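Matach simulated table, sorting scene: review after one month

I used the battery sorting scene in the Matach package through October to gather training examples for a pick-and-place policy. My earlier demonstrations were recorded in an older Wróbel scene, so most of my comparisons are with that one. I bought the standard license and had no contact with the seller before writing this. 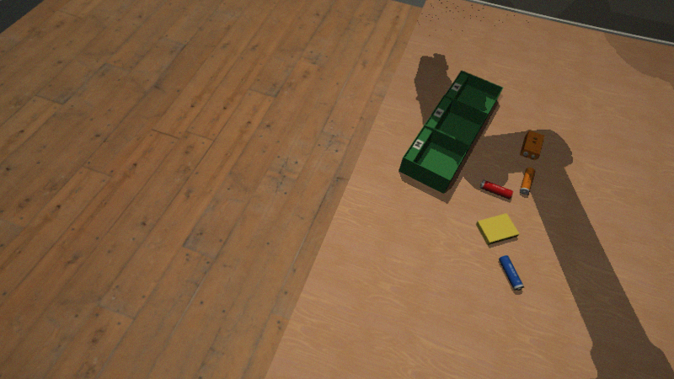
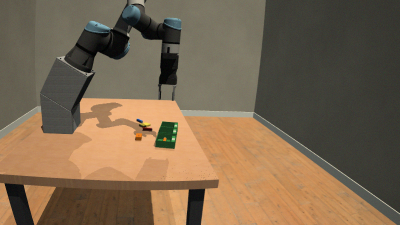

Recording is the part that matters to me, and it works well. You drive the arm by keyboard or by a hand controller, press one key to start an episode and the same key to end it. Each episode is saved with the joint positions, the gripper state and every camera view you have switched on. The close view of the bin is the one I use most, with its three compartments and the small label beside each one. The wide view is better for checking the path of the arm. Shadows are rendered properly, and the arm throws a broad one over the tabletop. My first policy was trained on evenly lit scenes and did badly when a part was in shade, so I left the shadows on for everything after that.

I kept 364 episodes out of 802. Most of the ones I threw out were my own poor driving. Majdi Kassab recorded part of the set and got a better rate with the hand controller than I did with the keyboard. If you plan to record more than a handful, get the controller.

Placement of the loose parts is shuffled at every reset. The default spread is too tight for my taste, and parts often start close enough that a finger bumps the next one on the way down. You can widen it in the settings file. The manual gives this one line, under the wrong heading.

Export was the weak point. Version 2 writes files the Ilinau loader reads without changes, but long sessions slow down and I had to restart after every 11 episodes or so to keep the time stamps even. Bronisława Domański sent me a script that checks for gaps, and I now run it before any training.

Good: steady physics, useful lighting, simple controls.
Bad: slow export, thin manual, no undo if you end an episode early.

I would buy it again for tabletop sorting work. For anything with drawers or doors, the Bumwood set has more to offer.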